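4. What went wrong

On Saturday the right hand closed on the plush penguin in the tray and would not let go. The open command went out 25 times. Marlene Fraser pressed the stop, which froze the arm - and the grip with it.
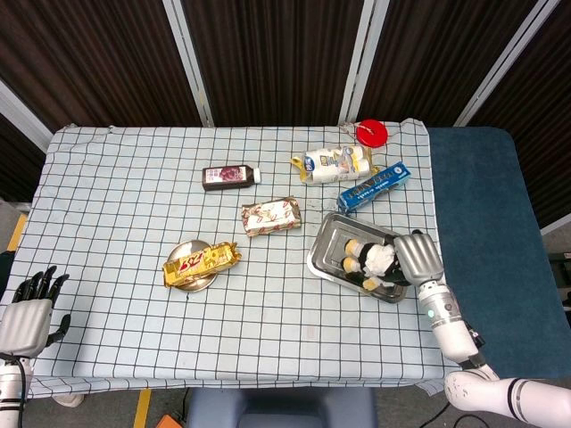 5. Cause

Our grip timeout was set to 700 seconds. It should have been 2. The Coltus controller holds its last command until the timeout ends, and it is very loyal. The stop procedure now includes a manual release, tested on a sock before the penguin went back in.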